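4.2 Where small things stand on a shared table

I came to this part of the study a bit sideways. We had set out to log big stuff at the Clunside building (chairs, coats, bags, the endless bags) and I kept getting pulled toward the little things people keep on a desk or table they don't own. Hand cream, lip balm, pens, a comb. They're tall and thin, or they roll, and they need somewhere to go. What people did with them was so consistent, and so charming, that I asked Cuiping Fang if we could give it its own section, and she said yes before I'd finished the sentence!

Our log has 3,793 entries for the Clunside and Sullness sites together. Of those, 940 are for what we call small uprights, meaning anything a person could stand on end but that won't reliably stay that way without help. We coded each one as lying flat, leaning, or held. Held means it sits inside some other object, and that other object almost never started out as a holder. Figure 4 is from the Sullness set. 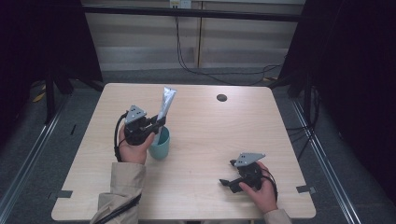 Figure 4. A tube held in a cup, coded as "held, single."

Cups are the part I could talk about all day. A mug is the first thing people reach for when a small upright needs a home, and I think Gwynne's old line about containers being "furniture for objects" gets this right, though Gwynne was writing about kitchens and never got as far as tubes. The tube is an odd case - it has a flat crimped end and a round body, and you'd think people would split evenly on which way to put it in. In Figure 4 the silver tube stands in the teal cup with its crimped end up, and we coded it "crimp up" under the orientation field. Crimp up was the more common choice at both sites, by a lot. A couple of people told us they liked it that way so the contents would settle toward the opening, and one said she'd never thought about it and now couldn't stop.

We logged 330 cups used as holders, and in 104 of them there was only one thing inside. That surprised me. I had pictured cups filling up over time (mine certainly does), and I'd written half a paragraph on crowding before I ran the table. So a lot of people give a whole mug over to a single object, even on a table where space is supposed to be tight. Skuvesstead's crowding score treats a cup with one item in it as wasted room, and I don't think that fits what people told us in July. They talked about finding the thing again without looking.

Lying flat was more common near table edges, and we come back to edges in 4.3.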